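家庭收纳与储藏 > 果蔬存放
主题:镂空塑料篮存苹果,失水与压伤怎么兼顾
状态:开放 回复可见

北窗储物(楼主)
发表于 4/18/22

先给条件和数据,再提问题。

容器:长方形镂空塑料篮,四壁带斜度,底平,全部开小孔。牌子是 Prastine,单价18元。放在 Udeck 层架最下一层,架子靠内墙,不受日照。
果品:晚熟红苹果,从 Sumampouw 水果行整箱买的,挑掉有碰伤和脱柄的,剩下的称出2000克作为一组,单篮单层摆放,果与果之间留缝。
时间:入篮到取出119天,中间不补果也不取果。
结果:取出时同一台秤读数1583克。失重417克,占初重两成多一点。果皮明显起皱,梗洼周围最重,切开后果肉发绵,没有霉变,没有褐心。

我原来的判断是镂空篮通风好,苹果会存得久。现在看,霉是没长,水却跑光了。问题有两个:

一、镂空篮到底适不适合做长期存放的容器,还是只能当周转容器?
二、如果要继续用,衬垫和覆盖怎么做,才能既少失水,又不在篮底闷出水来?

不考虑买冰箱,也不考虑地窖,没有。

三号货架
回复 1楼

先问温度和湿度。只报失重不报温湿度,这个数没法和别人的比。苹果失水的驱动力是果内与环境的水汽压差,温度高,湿度低,放在什么容器里都会皱,篮子只决定它皱得快一点还是慢一点。

另外,2000克作为一组偏少,单果差异会盖过处理差异。果皮蜡质厚薄、采收早晚、采后有没有洗过,都会改变失水速率。你那组果洗过没有?

北窗储物(楼主)
回复 2楼

没洗。用干布擦过浮灰。

温湿度有记录,用的是 Skusov 的指针式温湿度计,挂在层架立柱上,和篮沿同高。供暖期温度多数时间在18度,湿度最低的一段在 January,指针长期停在刻度的干燥区。没有逐日抄表,只在换衬纸时看一眼,所以不给平均值。

三号货架
回复 3楼

那就不用往下讨论容器了。供暖房间、干燥区、单层敞放,皱是必然结果。果没烂说明你挑果挑得干净,和篮子关系不大。

指针表校过吗?毛发式或双金属式的湿度表放久了会漂,漂到干的一侧也常见。可以用饱和食盐水密封校一次,盐要见到未溶的固体,表和盐水一起封在盒子里,放一夜再读。饱和食盐水上方的平衡湿度在常温下是百分之七十五。

果核处理
回复 1楼

不同意楼上说篮子关系不大。

开孔率高的篮子,四壁和底都透气,等于把每个果都摆在气流里。放在层架最下一层,地面附近冷空气流动,篮底从下面被吹。换成实壁塑料箱,只在盖上留缝,同一个房间里箱内湿度会被果自己呼出来的水汽抬上去,失水速率会降。这个不需要做试验,把湿度表丢进箱里看一天就知道。

镂空篮的用途是清洗沥水、分拣、从车上搬到厨房。用来存放是选错了东西。

三号货架
回复 5楼

实壁箱在温度稳定的地方可以。供暖房间昼夜有温差,箱内湿度顶上去以后,夜里降温先在箱壁结露,水顺壁流到底,最下面一层果泡在水膜里,从萼端开始烂。我收过这样一箱,表面看着饱满,翻过来底下全是褐斑。

失水的苹果还能煮,烂的不能。

果核处理
回复 6楼

那是因为你装满了,而且没有吸水层。箱底垫两层纸板,果不贴壁,盖留缝。结露量和箱内自由空间、装果量都有关系,不能拿一箱烂果来否定实壁箱。

再者,多层堆放本来就是错的。压伤在堆放后第二层以下就会出现,皮色深的品种从外面看不出来,削皮才看到浅褐色的圆斑。

晾台东侧
回复 1楼

补充一个没人提的:套袋。单果套薄的保鲜袋,袋口折一下不扎紧,放回镂空篮。袋管失水,篮管散热和隔离,两件事分开。我这样放了好几季,皱得很慢。

袋口扎紧不行,里面会有酒味。

三号货架
回复 8楼

套袋可行,前提是入袋之前果温和室温一致。从冷的阳台拿进来立刻套袋,袋内壁马上一层水。先在篮里敞放过夜再套。

酒味是无氧呼吸,袋口扎紧加上袋子厚,两个条件凑齐就会有。

北窗储物(楼主)
回复 8楼

单果套袋用袋太多,我想先试整篮套袋,即大袋套在篮外,篮口处折两折。有人做过吗?

担心的是底部。篮底开孔,大袋贴着篮底,孔里如果积水就正好在果的正下方。

晾台东侧
回复 10楼

做过一次,底部确实会积水,篮底直接坐在袋上时尤其明显。后来在袋和篮之间加一块折叠的旧毛巾,水被毛巾吸走,隔几天换一块。麻烦程度和单果套袋差不多,就没再做。

果核处理
回复 10楼

整篮套袋等于做了一个壁很薄的实壁箱,绕一圈回到我说的东西,还比箱子难搬。直接买箱。

北窗储物(楼主)
回复 12楼

箱子没有篮子好洗。实壁箱四个内角积灰积汁,刷子进不去。篮子可以整只按进水槽里冲。

果核处理
回复 13楼

镂空篮好洗这一点我也不同意。孔多,每个孔都有棱,果汁干在孔壁上以后用海绵擦不到,要用硬毛刷逐排刷。内角至少是个连续面,一块布包住指头就能擦净。

Melur Teoh
回复 1楼

用镂空篮存苹果有几个冬天,先回答两个问题,再说做法。

第一个问题:可以用于存放,条件是控制三个量,即上方的敞口面积、底部的接触压强、两次检查之间的间隔。楼主三个量里前两个都没控制。

敞口面积。篮口不加盖时,失水主要从上面走。侧壁开孔虽然多,篮子靠墙靠架摆放,侧向气流弱。我的做法是篮口盖一张牛皮纸,纸裁得比篮口大一指,四边折下去压在篮沿外侧。纸能缓慢透湿,夜里降温时纸内侧不结水珠。换成保鲜膜就会结,我试过。

底部接触。开孔的底面不是一个完整平面,果的重量落在孔与孔之间的筋上。单层摆放时,筋的边缘会在皮上留浅印,印子本身不烂,但和运输中的暗伤重合时就从那里开始软。重的果更明显。所以底面要有一层能把筋盖住的东西,厚度以手指按下去摸不出孔边为准。

检查间隔。楼主119天不动果,从试验角度可以理解,从存放角度说是拿整篮去赌一个坏果。苹果成熟时放乙烯,坏果放得更多,一个软掉的果不拿走,旁边的会跟着加速。我的间隔是每次倒垃圾顺手看一遍,看的时候不翻动,只闻。有发甜发酒的味道再翻。

三号货架
回复 15楼

"侧向气流弱"这条,请给依据。层架下层靠近地面,如果附近有门缝,侧向气流比上方还强。

Melur Teoh
回复 16楼

没有测过风速。依据是同一篮里靠侧壁的果和中间的果皱的程度看不出差别,敞口时两处都皱,加盖纸以后两处都轻。如果侧向是主要途径,靠壁的应该先皱。

有门缝的位置另当别论,先把篮子挪开。

三号货架
回复 17楼

"看不出差别"是目测。目测皱缩在失重到一定程度之前没有分辨率。不过方向上可以接受。

晾台东侧
回复 15楼

衬垫用什么材料?我用过报纸,油墨会印到果皮上,浅色那一面尤其显眼。洗得掉,但看着不舒服。

果核处理
回复 15楼

把底面的孔用衬垫盖住,再把口用纸盖住,镂空篮就只剩侧壁在通气。既然这样,一开始为什么要买底面开孔的?

还有,果离侧壁远近你没有交代。侧壁带斜度,果贴着斜壁时接触点在果的肩部或者腰部,搬动一次蹭一次。楼主的单层摆放如果边上那一圈是贴壁的,蹭伤比筋印严重。

Melur Teoh
回复 19楼、20楼
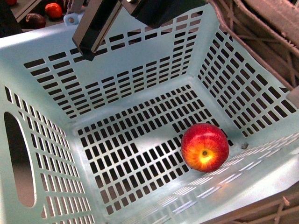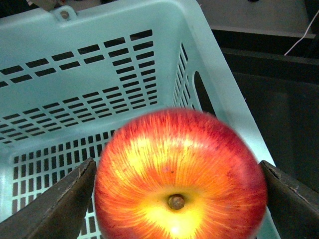 衬垫材料我试过厨房纸、瓦楞纸板、泡沫网套和无纺布,现在固定用无纺布,对折两层,只铺底,不上壁。厨房纸受潮后贴在底上,起果时撕成碎片;瓦楞纸板平整度最好,但裁小了会滑动,裁大了四角翘起,反而把边上的果顶向侧壁;泡沫网套单果用可以,整篮用占地方。无纺布不掉屑,能洗,没有油墨。至于20楼问的底面为什么要开孔,看前一张,底面和侧壁都是成排的小长方孔,不铺垫时果直接坐在孔间的筋上,铺了垫以后这些孔仍然可以从垫布下面走湿气,垫布自己能干,实底箱没有这个余量。贴壁的问题我同意20楼的判断,前一张里的苹果在底面和右壁交角附近,与壁之间还留着一点空,我摆边圈时就以这种程度为下限,再近就往里挪。

果的朝向也一并说。前一张能看到萼端,后一张能看到果柄和梗洼。长放时我让萼端朝下,梗洼朝上,理由是查果时从上面可以直接看到梗洼有没有起皱和发霉,梗洼也是楼主那一组皱得最重的部位。果柄不要剪短,剪过的断口干缩后边缘变硬,相邻的果一碰就扎出小孔。横放也可以,但横放会滚,篮子一倾斜全部跑到一侧。

黄色和橙色部分多的果先吃。这是我自己的经验规则,和品种有关,不保证对所有红苹果成立。着色面大的果在同一批里一般挂在外围,我放到后面取。

清洗方面,孔确实要刷,我的顺序是先浸,后刷,再倒扣着控水。浸的时间够长,孔里的干汁一刷就掉。不要用热水,薄壁篮子遇热水会翘,翘了以后底面不平,四个角有一个悬空,放在架上会晃。

三号货架
回复 21楼

萼端朝下有一个问题:萼洼是开口,部分品种萼筒通到果心,朝下贴着垫布,垫布一旦返潮,湿气直接进萼筒,霉心从这里来。我一直是萼端朝上。

梗洼积灰、积水的风险只在有滴水的环境存在,室内层架上没有这个风险,所以你让梗洼朝上的代价小,我让萼端朝上的代价也小。分歧在垫布返潮的概率上。

Melur Teoh
回复 22楼

霉心多数在园里花期就已经侵入,采后朝向影响有限。垫布返潮我用换布来处理,摸到发凉发软就换干的。

萼筒长的品种按你的方法放,我没有反对意见。

果核处理
回复 21楼

底面走湿这条,前提是篮底和架面之间有空隙。Udeck 那种层架如果是实板,篮子平底直接坐上去,孔被板封住,垫布的湿气没有地方去。层架是网格的才成立。楼主的是哪种?

北窗储物(楼主)
回复 24楼

实板。之前没想到这一层。

可以在篮下垫两根木条,长度和篮的短边一样,手边有现成的。

果核处理
回复 25楼

木条可以。放在两头,别放中间,篮底装重以后中段会往下弯,中间有木条反而顶出一道硬棱。

晾台东侧
回复 21楼

无纺布的克重?薄的那种对折两层还是能摸到孔边。

Melur Teoh
回复 27楼

没有标克重,是装床品的包装袋拆开剪的。按15楼的标准试,摸得到就再折一次。

北窗储物(楼主)
回复 28楼

下一轮的安排如下,有意见请在我下篮之前提。

甲组:镂空篮,篮下垫木条,底铺无纺布,篮口盖牛皮纸,果不贴壁。
乙组:实壁箱,底垫两层纸板,盖留缝,按5楼和7楼的方法。
丙组:镂空篮,单果套袋,袋口折一下,入袋前敞放过夜。

三组初重仍按2000克,同一台秤,果从同一箱里随机分。朝向在每组内一半萼端朝上,一半朝下,用铅笔在果柄旁的纸签上标记。湿度表先按4楼的方法校,校完挂在甲组旁边。每次检查时称重抄表,坏果单独称出并记录位置。

苹果还是从 Sumampouw 买,等新果上市。

三号货架
回复 29楼

2000克分不出朝向的差别,每组再对半以后样本太小。要么加量,要么去掉朝向这一项。

坏果取出以后,失重率的分母也要跟着扣,最好每个果编号单称。

北窗储物(楼主)
回复 30楼

改成单果编号,朝向这一项去掉。加量看当时的果价。

果核处理
回复 29楼

乙组的箱子别买带密封圈的。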